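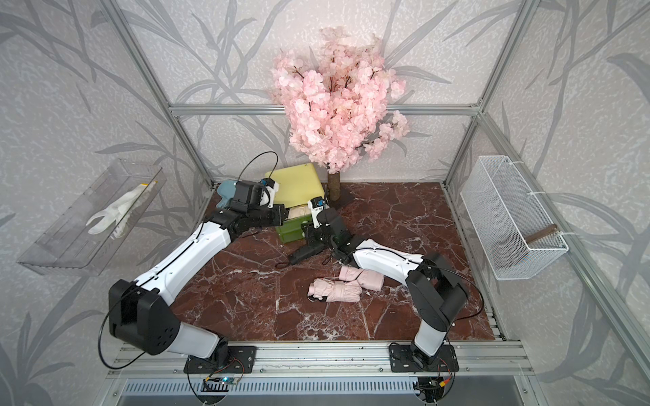 1/ A tidying thread, and a long one, so put the kettle on. I've been meaning to sort the odds and ends for ages, the sort of things that never get a proper home: umbrellas, gloves, cloths, anything with a short cord that won't coil neatly. Today was the day!

2/ Umbrellas first, as it's been that kind of spring. I have two little pale pink ones, the compact sort with a strap. My rule now is fold, strap, done – no stuffing them away half open and promising to see to them later (I have broken this promise all through April).

3/ The green bin is for soft things. A beige cloth bundle lives in there at the moment and I'm trying very hard not to let it become the bin for everything. It came from a lovely little shop called Skustent when I was over in Evville, and I carried it home on the bus feeling terribly pleased with myself.

4/ Gloves go up on the wall. A clear plastic tray makes a surprisingly good shelf for one white glove, and it saves me rummaging. I do love anything that gets things off the floor, especially when the floor is dark red marble pattern and you'd quite like to see a bit of it.

5/ And yes, the blossom tree stays. It's artificial, it takes up far more room than it's earned, and I'm so fond of it that I'd sooner give up the bin. Pink all year and not one petal to sweep!

6/ Now the boards, which a few of you asked after last time. Pastel ones, pale yellow and pink, standing up together in a little stack with clear tape round them.
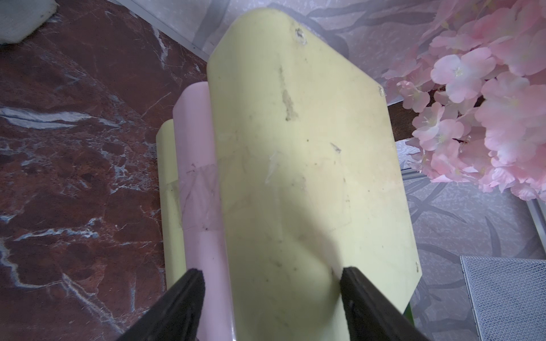
7/ Oh dear, the front one. Grey smudges, scratches, a long brownish streak and a chip near the top. I'm going to try warm water and bicarb left on for 26 minutes (my aunt's timing, she was very firm about it) and then a soft brush. The wrinkly tape can come off too, and I'll rub at the old sticky marks with a drop of cooking oil.

8/ If you've a better trick for stains on pale boards, do tell me – I read every reply, even if it takes me until supper.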